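Volmont Bauteiltester im Test: kleines Display, große Meinung

Drei Sterne, und der dritte ist Sympathie. Ich repariere nach Feierabend Schaltnetzteile, vorwiegend solche, die andere Leute längst weggeworfen haben, und wollte ein Gerät, das mir bei MOSFETs und Dioden schnell sagt, ob sie noch leben. Mein alter Dranus konnte das auch, nur verwechselte er seit Mai Gate und Source, je nach Laune.

Der Volmont kommt mit drei Messklemmen, einem USB-Kabel von beachtlicher Kürze und einer Anleitung, in der vom »Kristallröhrchen« die Rede ist. Gemeint ist der Transistor. Bestellt habe ich bei Flondeck, geliefert wurde nach sechs Tagen.

Zur Messung selbst: Kleinsignaltypen erkennt er tadellos, Pinbelegung und Verstärkung stehen nach einem Augenblick auf der Anzeige. Bei Elkos ab 4 µF passen die Werte zu meinem LCR-Meter, darunter wird er kreativ. Von 15 ausgebauten Leistungs-MOSFETs hat er alle defekten gefunden, einen gesunden aber gleich mit beerdigt. Beim zweiten Versuch lebte der wieder. IGBTs hält er grundsätzlich für MOSFETs, das steht immerhin so in der Anleitung, auf der letzten Seite.

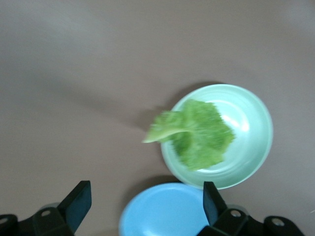
Hellgrüne Schale auf graubraunem Tisch

Der Testsockel ist die eigentliche Schwachstelle. TO-92 geht prima, bei TO-247 muss man die Klemmen nehmen, und die haben den Biss einer müden Wäscheklammer. Halyna Kuzmenko hat mir im Reparaturforum den Klemmensatz von Zhuravel empfohlen. Der hält, kostet aber fast sechs Euro, und damit ist der Preisvorteil gegenüber dem nächstgrößeren Modell – nun ja, dahin.

Ärgerlich ist auch die Abschaltautomatik. Sie greift genau dann, wenn man den Messwert aufschreiben möchte, und lässt sich nicht verstellen. Ich schreibe inzwischen schneller.

Wer gelegentlich eine Bastelkiste sortiert, kann zugreifen. Für Leistungselektronik würde ich mehr ausgeben. Und Kondensatoren bitte vorher entladen, der Eingang ist ungeschützt.

Geschrieben am 3. Juli 2023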